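Toy Storage in the After-School Room: What We Learned

For our spring project we helped the Usari after-school club sort its soft toys, and I have to say it was a lovelier job than any of us expected when we signed up! There were 167 toys in all, piled in two old trunks by the window, and the children could never find the one they wanted. Mylene Samonte, our group leader, asked us to come up with a way of storing them that even the smallest kids could manage by themselves. 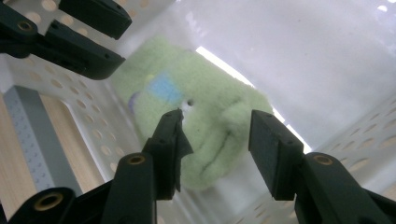 Choosing the bins took us longer than the sorting did. We talked it over for a whole Saturday (with plenty of snacks) and looked at cloth bags, lidded tubs and open baskets before we settled on white plastic bins with holes in them, so air can get to the toys. A pale color helps too, although a soft mint-green plush like the fuzzy one in the middle of its bin is easy enough to spot against white.

We ended up with 9 bins, sorted by size, and we left 3 of them down at floor level for the youngest group. If we had more time we would have liked to try picture labels as well, and Mylene is hoping next year's students will take that up.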